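May, by the Hotomside desk

Our bin-picking policy learned from 2,382 grasps, and 1,906 of them were worth keeping. I had assumed the rest were noise. Sunday evening I put them back in, labeled as failures, and the thing got better at choosing where to grab, which was a little insulting after all that cleaning.
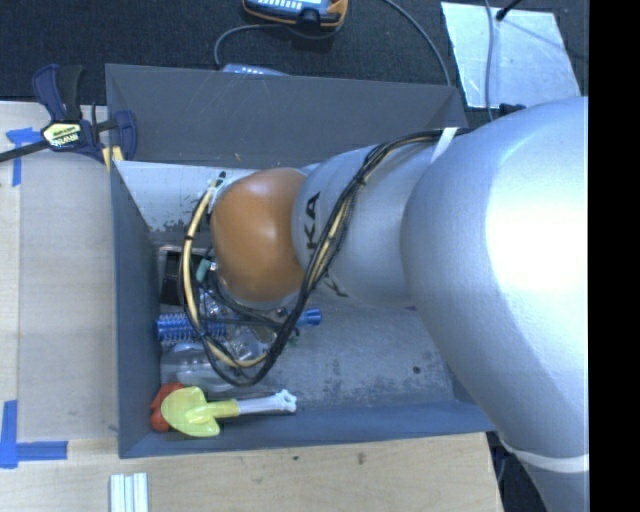
Brush, bottle-like container, toy-like shovel, crinkly plastic. The usual crowd on the left side of the bin.

Clear plastic is still the weak spot. The depth map treats it as a rumor. I'm running 59 more trials with the grasp score averaged over neighboring pixels, an idea lifted from the Skutbridge notes, and will post the table once I've fixed the axis labels.

Contact the Hotomside desk | © Hotomside | Back to top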